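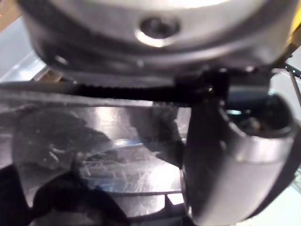 Fultevano parts, README

Last touched 13 Mar 2024. Read this before you open parts.csv, half the questions I get are answered down here somewhere.

What's in it
Black molded parts, shoe-shaped shells, soles, shallow trays with raised rims. Also the small stuff: round metal discs, square chips. One line per part per move (table, shelf, bin). More than 2000 lines right now. No prices, no weights. Weights were on the old Hartley sheet and they were wrong anyway.

Files
parts.csv - the main one
names_old.csv - what Hartley called everything, keep for lookups
bins.txt - which bin went where, hand typed, expect mess
notes/ - whatever Josiane wrote down that day

Columns in parts.csv
part - short name, see below
from, to - table, shelf_up, shelf_low, bin
side - L, R or blank. Blank means it wasn't marked on the sheet, not that there's no side
ok - y / n / ?
remark - free text, mixed spelling 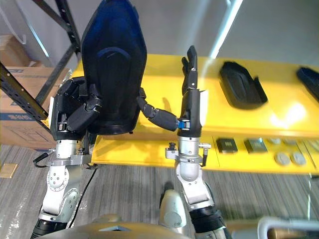
Prokiditz, Small Parts and Packing

Short names
shell = the tall curved one with the rounded top. Shows blue under the lights but it goes in as black. Please stop adding a navy row.
tray = low, raised rim, goes open side up on the yellow table
sole = raised rim, slightly curved at the heel
disc = the round ones. Grey and silver are the same thing for us, no color column
chip = small dark squares with printing on them. Front strip of the table, keep them away from the discs

If you don't know what something is put "other" and write it in remark. Don't invent a new short name, Timothée had to clean up 30 of those in August and he was not happy.

Where things live
Soles on the upper shelf, in a line. Discs on the lower shelf, loose is fine. Shells go in the white bin. Cardboard stays flat in the bottom of the bin, the glossy ones scratch without it. Bin sits on a box so you're not bending all the way down.

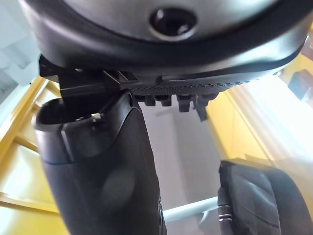
Known problems
- 60 rows have from and to the same. Leave them, or filter, your call
- "shel" in the remark column can be shell or shelf. Check the part name
- soles logged as shells in the first batch, fixed I think, tell me if you find more
- bins.txt stops halfway. Josiane has the rest on paper
- ok = ? mostly means somebody was in a rush

How to pack a bin (people keep asking)
Cardboard in first. Shells toe up, don't push. Soles never go on top of shells, the rims leave marks. Stop at the rim of the bin. Log it when it's in, not at the end of the day.

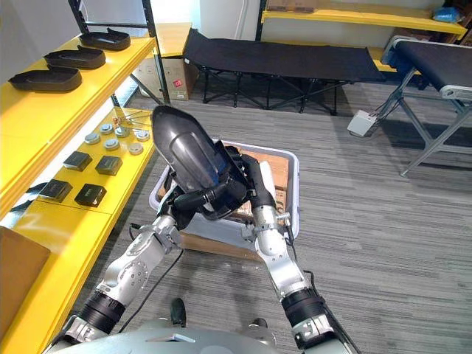 And log it one part at a time, even if you carried 2 over together. We tried pairs as a single line and it broke the side column, had to split them all again by hand.

Still to do
merge names_old.csv into the main file
get the paper list typed up
decide if tray left and tray right are realy different parts

Corrections to Josiane Vidal. Column stuff to Timothée. If you edit parts.csv in a spreadsheet save it back as csv, with commas, not semicolons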